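4. Results: Where Supplies Are Kept at Home

This section reports where families in Ploltbridge and Sturinbridge kept school supplies between uses, and what those places had to do with buying the same supplies again. The survey form and the way households were recruited are covered in Section 3. All results come from the 685 households that returned both the fall form and the follow-up form in May. Together these households listed 3,261 supplies, not counting paper, books or backpacks.

4.1 Fixed and Floating Places

We asked the adult who filled out the form to name the place where each item was at the time of writing, and then to name the place where it was supposed to be. For many items the two answers were the same. We call these items "fixed." Items with two different answers, or with no answer to the second question, we call "floating."

Scissors, rulers and calculators were mostly fixed. Families tended to give them a drawer or a cup, and the child knew about it. Pencils were split. A household would often have a fixed supply of new pencils, still in the box, and a floating supply of used ones that turned up in coat pockets, in the car and on window sills. Erasers and glue sticks were mostly floating. Several parents left the "supposed to be" line blank for every glue stick they listed, and one wrote that there had never been a rule about it.

Price does not explain the pattern by itself. Good colored pencils cost more than a ruler in both towns, and they floated more. Size is a better guide, but it also has exceptions. Pencil sharpeners are small and were usually fixed, perhaps because the household had only one and more than one person wanted it.

We had expected homes with a desk for the child to report fewer floating items. The difference was small. In homes with a desk, the desk was often named as the supposed place and the kitchen table as the real one. Parents explained this in the comment box in much the same way: the child does homework where the adult is, and the adult is cooking. A few had moved the desk into the kitchen. Others had given up on the desk and used it for laundry.

4.2 Kinds of Storage

We sorted the storage places into four groups: closed furniture (drawers, cabinets), closed containers (boxes, zip bags, pencil cases), open containers (cups, dishes, trays, baskets) and bare surfaces. Two readers sorted the answers separately and then talked through the ones on which they disagreed. Most of the disagreements were about bookshelves. We put these with bare surfaces, since an item on a shelf has nothing around it to hold it in place.

Closed containers were the most common choice for items in sets, such as markers and crayons. The container was usually the one the set was sold in. When that package wore out, the set tended to break up, and its pieces were listed the next time under different places. Families who had moved the set into a sturdier box early in the year still had most of it in May.

Open containers were used for single items and for things that were needed quickly. Cups held anything long and thin. Dishes and plates held shorter things, along with keys, coins, hair ties and batteries. Few of these had been bought for the purpose. Parents described a saucer without its cup, a soap dish, the lid of a cookie tin, or a dinner plate left over from an older set. We counted a plate as an open container even when it was nearly flat, provided the form named it as the place where the item was kept.

The group is a mixed one, and a reader could fairly object to it. A deep basket hides what is at the bottom, while a plate hides nothing. The comments suggest that this matters to children. In baskets, small items sank and were reported missing, then found again when the basket was emptied. We heard no such story about plates. The complaint there was that they filled up with things that had nothing to do with school, and that they got carried off to the sink at dinner time with everything still on them.

Bare surfaces were named least often as the supposed place and most often as the real one. The kitchen table led in both towns, followed by the counter and the floor of the child's room.

Figure 3. Open container storage: a glue stick on a plain round plate, wooden tabletop.

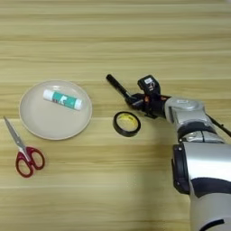
4.3 Repeat Buying

The follow-up form asked which supplies had been bought again during the year and why. Parents could mark "used up," "broken," "lost" or "asked for by the school," and they could mark more than one.

Used up was the most common reason for glue sticks and pencils. This was a surprise to some of the teachers we spoke with in Sturinbridge, who had assumed that most were lost. Lost came next, and it was closely tied to whether the item had been fixed or floating in the fall. Floating items were bought again because of loss far more often than fixed ones. The link held when we looked only at homes with one child, and it held in both towns.

The kind of storage mattered less than whether the family had settled on a place at all. Closed furniture did slightly better than closed containers. Open containers came out near the closed ones, which we had not predicted. Bare surfaces did worst. We would not make much of the order among the first three groups, as the gaps between them are small and the group sizes are uneven.

One part of the result deserves a closer look. A number of families bought an item again, marked it as lost, and then listed the old one on the same form. In the comment box they said they had found it shortly after the new one was opened. We kept these in the count of lost items. From the point of view of the household budget the money was spent, and the question was about why it was spent. A stricter reading would drop them and would lower the totals for pencil cases and scissors most of all.

Glue sticks raised a problem of their own. A stick can be present and still be of no use – the cap has been left off and the glue has dried. Some parents marked this as broken and others as used up. The form gave no guidance, and we have not tried to correct the answers. Studies that plan to use the same form should add a line for items that dried out, which would also help with markers.

4.4 Differences Between the Towns

Ploltbridge schools send home a single list in late summer and expect families to restock during the year. In Sturinbridge, most classrooms pool the basic items at the start of the year, and children bring little back and forth. We had thought that pooling would leave Sturinbridge homes with fewer supplies. They had nearly as many. Parents there bought a second set for homework, and some bought a third for a grandparent's home.

Where the towns did differ was in the pencil case. In Ploltbridge it traveled every day and was named as the supposed place for a wide range of items. In Sturinbridge it was often not in use, and the same items were kept in cups and dishes close to where homework was done. Loss in Ploltbridge was mostly loss of the whole case. Loss in Sturinbridge was item by item. The cost to the family over the year came out close to the same – a full case is expensive to replace, but it is not lost often.

The Ekpo elementary program, which serves the rural edge of Ploltbridge, did not fit either pattern. Its students ride the bus for a long time, and many parents said that supplies were kept in the car or in a bag by the door. We report these homes with Ploltbridge in all totals. Leaving them out does not change the direction of any result in this section.

4.5 Limits

The forms record what one adult believed about the items in the home on one day. Children were not asked. In a small pilot we did ask both, and the child often named a place the parent did not know about, such as under the bed or inside a board game box. The number of floating items reported here may therefore be too high, as some items may have a fixed place that only the child uses.

Families who returned both forms may also be more orderly than those who returned only the first. We compared the fall answers of the two groups and found little difference in the share of floating items, though the families who dropped out listed fewer supplies overall. Section 5 takes up what the results could mean for the wording of school supply lists.

Related articles

Shared or Personal? Classroom Supply Pools in Sturinbridge
What Families Spend in August: Notes from the Elitz Household Survey
Homework at the Kitchen Table
Reading a School Supply List: Wording, Brands and Quantities
Lost and Found Boxes in Elementary Schools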